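### 4.2 Counter tasks in the simulated kitchen

The tasks in Section 4.1 were drawn from the shop floor, where parts arrive in known positions and the same movement is repeated throughout a shift. Household work gives a machine much less help. Objects are left wherever the last person put them, many are made of glass, and a small mistake early in a job may make the rest of it impossible. The second group of tasks was chosen to find out how far the Grodex controller, trained mainly on shop-floor movements, could be carried over to a domestic worktop.

All counter tasks were run in the Praltar simulator. The controller was given 3000 demonstrations before testing and received no further training once the trials had begun. It was supplied with views of the whole worktop and with views close to the gripper, examples of which are given in Figure 2. Each trial began with a written instruction in plain words, such as "stand the coffee pot up" or "move the canister away from the sink". The wording was set by the Rostville group and was kept the same for both versions of the controller.

A trial was counted as complete only if the named object had reached its goal and every other object on the worktop had been left undisturbed. The second condition was adopted from Boateng's scoring rules for table clearing. It is stricter than the rule used by most earlier work, and scores reported here should not be compared directly with those obtained under looser rules.

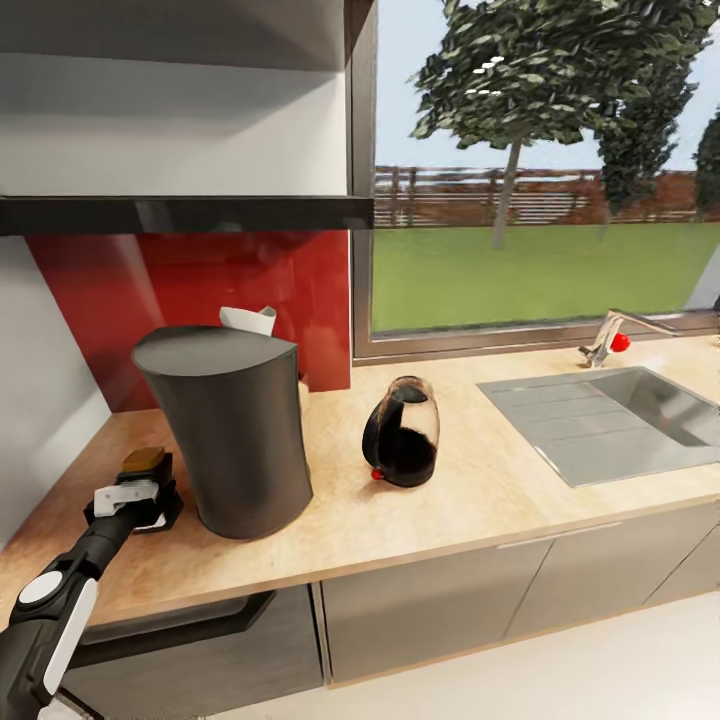
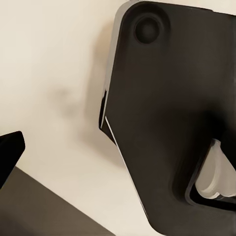
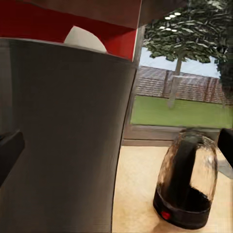
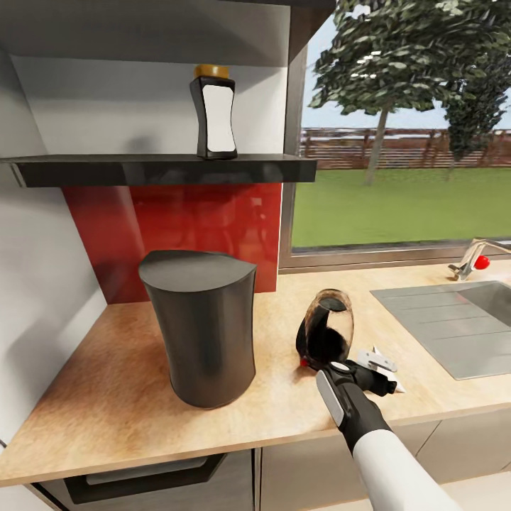 **Figure 2.** Rendered views from the counter tasks. First and fourth: the worktop, with the sink at the right and the glass vessel off its upright position. Second: close view dominated by a dark gripper finger. Third: close view of the grey cylinder and the glass vessel, with the gripper fingers at either side.

The glass vessel proved the most demanding object in the set. Clear walls give the depth estimate little to work with, and the garden seen through the window is also seen through the glass. When the vessel is upright, the handle offers a sound place to grip, provided that the arm can reach it without touching the tall container. When it has tipped, the handle may be turned away from the arm, and the controller must choose between rolling the vessel and lifting it from an awkward angle. Neither movement had a close match among the shop-floor demonstrations.

The gripper itself was a second source of difficulty. In close views the fingers can hide a large part of the worktop, as the second view in Figure 2 shows, and the controller must then rely on what it has already seen or on the wider view. The version without memory tended to stop and wait under these conditions. The version with memory continued, at times towards a position that the object had since left.

Across both versions, 617 trials were run and 89 were complete under the rule given above. Fewer than one trial in six therefore ended in a state that a householder could be expected to accept. Moves of the tall container were completed more often than any other task. Its sides are plain and easily seen, and its weight in the simulator was sufficient to keep it steady when brushed by a finger. Tasks involving the glass vessel were completed least often, and most of these trials were lost before the gripper had closed.

Trials in which the named object reached its goal but a neighbouring object was moved were recorded separately. Under a looser rule these would have been counted as successes. It is our view that they should not be, at least where glass or liquid is present. A person who asks for a canister to be moved does not expect to find the coffee pot on its side afterwards.

Two limits of the method should be noted. Liquid was represented by its weight alone, and spillage could not be measured. The lighting was also held constant throughout, although changes in daylight are common in a real kitchen and may well affect how glass is perceived. Tests under varied light, using the Yazıcı set of household objects, were begun in December and are reported in Section 5.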